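Getting the timing right on the small arm
28 Jan 2021

I said in December that I would write up the control side of the blue arm once it stopped annoying me. It still annoys me a bit, but I have enough to put down.

The arm runs on hobby servos and a small driver board. A laptop sends joint targets over USB. My first version sent each target as soon as the planner produced it, so the gap between two commands depended on whatever else the laptop was doing. With the arm moving slowly you could hear it: a tick, a pause, two ticks close together. I spent a week blaming the servos and swapped one of them for nothing.

Vignesh Warrier suggested logging the time of every command before touching anything else. I should have done that first. The intended gap was 28 milliseconds. In one run the longest gap was 248, and it came in the middle of a slow sideways move, where it did the most harm.

The fix was to split the program in two. The planner now writes its targets into a short queue and doesn't care when they are used. A second process does nothing except read the queue, work out the next point between two targets and send it on a fixed tick. If the queue runs dry it holds the last position and writes a line in the log. The queue holds 11 targets. I tried six and it ran dry whenever the camera code was busy. 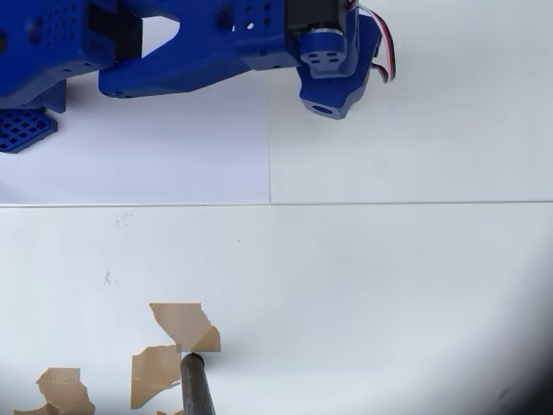
The arm over the white table, with the torn bits of tan paper in front.

The camera code is the next problem. I look for pieces by taking the difference between each pixel and the plain table, then grouping what is left. Tan on white is easy enough. Marks and specks on the table also come through, so there is a minimum area, and anything smaller gets thrown away. That loses the smallest scraps as well. Geeta Mishra thinks I should use colour instead of brightness, and she is probably right, but the threshold is one line and colour will be an evening.

Shadows are worse. A soft one joins on to the piece beside it and drags the centre over, and then the planner aims for a point next to the paper. For now I shrink each shape by a few pixels before finding its centre. It helps with the big pieces and does little for the ragged ones.

I have also moved the joint limits out of the code and into a text file, after Gaurav Pant asked where they were and I found them in three places with two different values for the elbow. The new file is read once at start-up, and the program refuses to run if a joint is missing from it.

Next I want to replay a logged run without the arm plugged in, so I can change the planner on the train. The log has nearly everything needed apart from the camera frames, and I haven't decided how to store those yet.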